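**Ticket 407: Grant applications rejected at the final submission step**

Reported by: Sikik Community Foundation, Grants Office
Assigned to: Tellix Service Desk
Priority: High
Status: Resolved, monitoring

**Summary of the fault**

Applicants to the Foundation's winter hardship fund are able to complete every page of the online form but receive the message "Your organisation could not be verified" when they press Submit. The form does not save a copy at that point, and applicants who close the window must begin again. The Grants Office has received 43 complaints by telephone and email. Most are from small food and clothing charities that have held grants from the Foundation before.

The fault does not affect individual bursary applications, which use a separate form.

**Initial checks by the Service Desk**

The fault was reproduced on the test site using a dummy charity record. It occurred in all browsers tested. Clearing stored data made no difference. The same record was accepted when the registration number was typed without spaces, but applicants are instructed by the guidance notes to enter the number exactly as it appears on their certificate, and many certificates show a space after the third digit.

The Grants Office was asked to confirm whether the guidance notes had been altered since the last funding round. It confirmed that they had not.

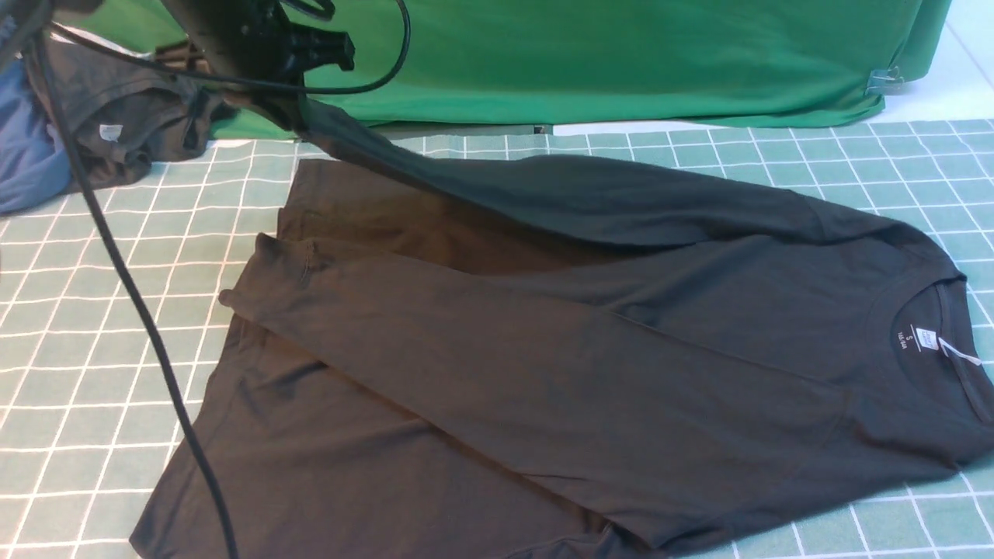 Sikik, November 17, 2022

**Findings**

The register of approved organisations was moved to the Fudava directory service before the present round opened. The former register removed spaces from registration numbers before comparing them. The Fudava service compares them exactly as received. Of the organisations listed, 178 have numbers that are printed with a space and would therefore fail the check.

A second, smaller fault was found in the course of this work. Organisations that had changed their name were being matched against the old name only. The Soomro Relief Fund is one of 4 charities affected in this way.

**Action taken**

1. The submission step now removes spaces and hyphens before the number is sent for checking.
2. Former and current names are both accepted where the registration number agrees.
3. A draft is saved automatically before verification begins.

The changes were applied to the test site first and then to the live form. Troels Vídalín, Grants Officer, submitted test applications for each type of organisation and reported that all were accepted.

**Comment from the Grants Office**

The Foundation is grateful for the correction. It has decided to extend the closing date into December so that no charity is placed at a disadvantage. A letter will be sent to every organisation that reported a problem. Please confirm whether drafts lost before the change can be recovered, as several applicants have asked.

**Reply from the Service Desk**

Drafts lost before the change cannot be recovered. The form held them only in the applicant's browser and no copy reached the server. Answers that applicants prepared in a separate document may be pasted into the new form without loss of formatting.

**Outstanding**

- Guidance notes to be amended by the Grants Office to state that spaces are optional.
- Error message to be reworded so that it gives the telephone number of the Grants Office.
- Ticket to remain open until the extended closing date has passed.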